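Comments are work too

8/25/22

Quick one tonight, the dinner's on and I've got twenty minutes if I'm lucky.

I want to argue for closing the comments. On blogs I mean, small ones, like mine. Not forever and not on every post. But I've come round to thinking an open comment box is a promise, and most of us make it without thinking about it at all.

When I started on Eltodia the box was just there. Ticked by default. First post, two comments, I was thrilled. Answered both the same night. Then a post about moving to Clulcombe got passed round a bit and I woke up to 124 of them. Lovely ones, mostly. A few odd. I sat down to answer and three evenings later I was still going, and I hadn't written a word of anything new.

So what are we doing it for? If the point is writing, then write. Every evening spent on "thank you so much, glad you liked it" is an evening gone. And people can tell, by number 40 you sound like a bank.

The usual advice is to reply to everybody. It builds a community, keeps them coming back and so on. Maybe. I did it for over a year, and what I got was a habit of checking my phone in the queue at the shop. 73 unread, stomach drops. That isn't a hobby any more, is it. That's an inbox.

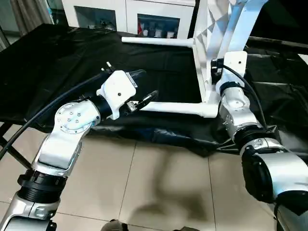 Bisby wrote underneath my last grumble on this that a blog with no comments is just a leaflet through the door, and that half the reason for reading small blogs is that the person might answer. Which stung a bit. Fair point, and I've been chewing on it all week.

But I don't think it holds. I read plenty of blogs where I've never left a word and never wanted to. The one I love best, Admasu, has had no box at all for years. There's an email address at the bottom of the page. I've used it twice. Both times I had somthing real to say, and both times I got a proper letter back, paragraphs and everything. Better than any thread I've been in.

That's the thing - a bit of effort in the way weeds out the noise. If you have to open your email and think of a subject line, you only do it when you mean it.

And yes, I know, numbers. Fewer comments looks quiet. Advertisers like a busy page. If you've got 2,000 readers a day and it pays your rent then fine, keep the box, get some help with it. I haven't and it doesn't. Most of us are doing this at the kitchen table after the washing up.

What I'd say to anyone starting out: leave them off to begin with. Write ten posts. See if you miss it. You can always turn them on, and turning them off later feels like slamming a door in peoples faces. Ask me how I know. I did it last December and got told off by email, at length.

For now mine are open for a week on each post, then shut. I answer what I can. Some I don't, sorry.

Right, pan's boiling over.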